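4.2 Where the small parts go

I should say up front that I never meant to write a section on lids. When we started looking at how people put small things away at the Getton workshop, my list had sorting on it, and labeling, and how far folks were willing to reach. Lids were a footnote. Then I spent one Saturday going through my notes and found that I'd complained about them on almost every page, so lids get their own section.

The setup is about as plain as it gets. A white table, a brown mat, a shallow blue tray with a raised rim, and a long see-through storage box with latches. The tray is for whatever you're busy with right now. The box is for things that are done with for the day. We used red pieces because they show up well through clear plastic, even with the lid partway across - you can glance over and know there's something in there without opening it. I can't tell you how much I came to love that! My own desk at home is all gray bins, and I have no idea what's in any of them.
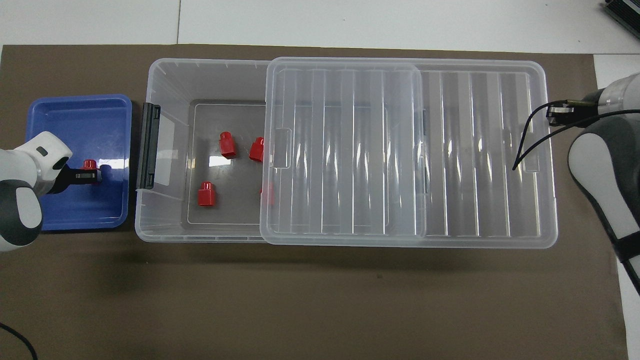 Brândușa Bratu wrote back on an early draft that I was being too kind to clear boxes. Her point was that once you can see the parts, you stop bothering to label them, and then two kinds of small part that look alike end up sharing a box for months. She'd rather have a solid box and a good label. I think she's right about look-alike parts, and I've softened what I say about labels in Section 5, but for blocks and pegs of a decent size I'm sticking with clear.

Back to the lids. A loose lid has three places it can be: on the box, partway over the box, or somewhere else on the table. We had all three written into our coding sheet (Mitsuko Takeda insisted on the middle one, and thank goodness she did). Partway turned out to be the favorite by a mile. Of the 600 put-aways we coded in April, nearly half were done with the lid slid over part of the opening. People told us it felt tidy enough, and it saved finding a spot to set the lid down. The trouble is that the covered end of the box then gets ignored. Everything piles up at the open end, and when the lid finally has to go on properly, the highest piece is in the way and somebody has to lay it flat first.

The tray brings its own little problem. It's shallow, so it's very easy to pick from, and that's exactly why we chose it. But it also takes up mat space right where you'd want to put the lid. We tried 22 layouts of tray and box before settling on four for the main comparison, and in all four the two sit close together, with the mat under both. I had wanted to try a longer table too - the one at Getton is what it is, though, and Valdis Stankevičius talked me out of sawing anything.
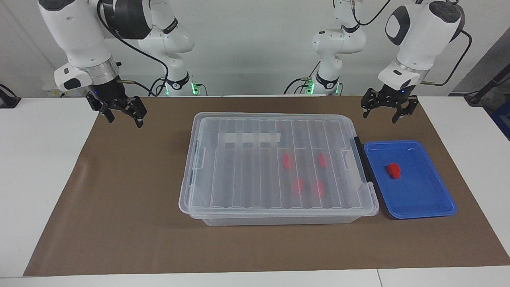 Figure 4. Clear storage box and shallow blue tray, side by side on the brown mat.

One thing I'd do differently is write down what people did with their lids before we gave them any instructions at all. We only started that in the second week, so the early sessions are missing from Table 3, and I've left the gap showing.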